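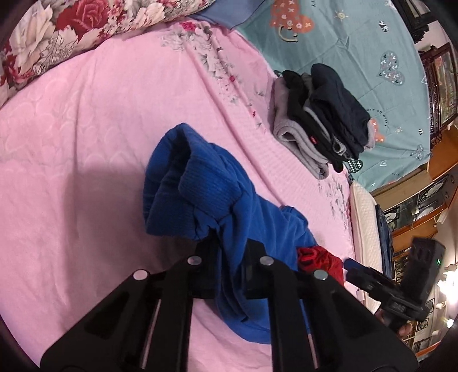

Chantelle Lekota preguntaba en el foro si el azul tiene que teñirse siempre en frío, porque en su casa el añil se calentaba un poco antes de meter la tela. Y tiene razón en dudar, así que empezamos por ahí la unidad de tintes.

El índigo no se disuelve en agua. Para que entre en la fibra hay que reducirlo en una cuba alcalina, y esa cuba puede trabajar templada o fría según la receta; la de Teixeira, que es la que usaremos en el taller, va templada. La tela sale verdosa y se pone azul con el aire – ese momento, os lo confieso, me sigue gustando como el primer día.

Para los azules intensos se repite el baño, hasta 12 veces, dejando airear la prenda entre uno y otro. 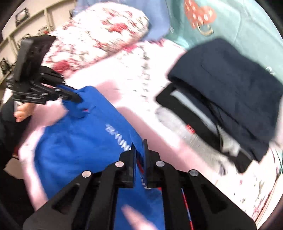 Fig. 2. Prenda azul real sobre ropa de cama de flores.

Los azules sintéticos son otra historia y los veremos con calma en la unidad siguiente. Traed leídas las páginas de Ponel sobre mordientes (son pocas, de verdad) y una muestra de algodón sin teñir de 300 gramos, lavada y sin suavizante.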